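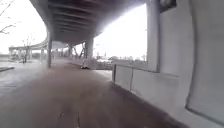 One reply already on the ticket says it's a flyover, it has a roof, so how can there possibly be a drainage fault under it, and has anyone thought of simply walking faster.

Ticket 233
Nirncombe Paths and Crossings – fault log
Location: walking route under the Flevusier flyover
Category: Standing water (the menu also offered "Overgrown hedge" and "Other")
Status: Reopened

Original report

After rain, water collects on the path beneath the flyover and stays there long after everything out in the open has dried off. I pass through at 7.40 in the morning and again at teatime, and on a bad day the same puddle greets me twice. As for the remark about the roof: yes, it is a splendid roof. Rain blows in from the open side regardless, and I suspect a joint in the deck lets some through as well, though I'm no engineer and would love to be corrected by one.

There are cracks in the paving too. They're thin and I'm not losing a shoe down them, but I'd like them written down somewhere before winter gets at them.

Reply from the desk

Thank you for your report. Our records show the area is covered and therefore not subject to rainfall. Please confirm you have selected the correct location. Ticket closed.

Reopened by reporter

Location confirmed. I have now confirmed it 9 times, as the form forgets the map pin whenever I attach anything.

What I've tried so far, in case it saves your inspector a trip:

Poured a bottle of water near the pier wall. It crept towards the barrier and sat there.
Looked for a drain along the bottom of the barrier. Couldn't find one. It may be under the silt.
Rang the Nwachukwu contractors' line, was told the deck is theirs and the ground is yours. Held for 40 minutes to learn this.
Rang you. Was told the ground is theirs.

Please could somebody also check the long wall, where a ledge runs along the foot of it. The paving in front has dark patches and stains, and a few seams that I'd want looked at in the same visit.
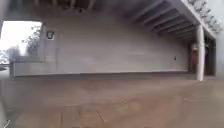
Update, August

Ticket merged with 183, "Irine Lane, overgrown hedge". I have nothing against the hedge. Please unmerge them and send someone the next time it's raining, with a broom for the silt.

Status: Awaiting reporter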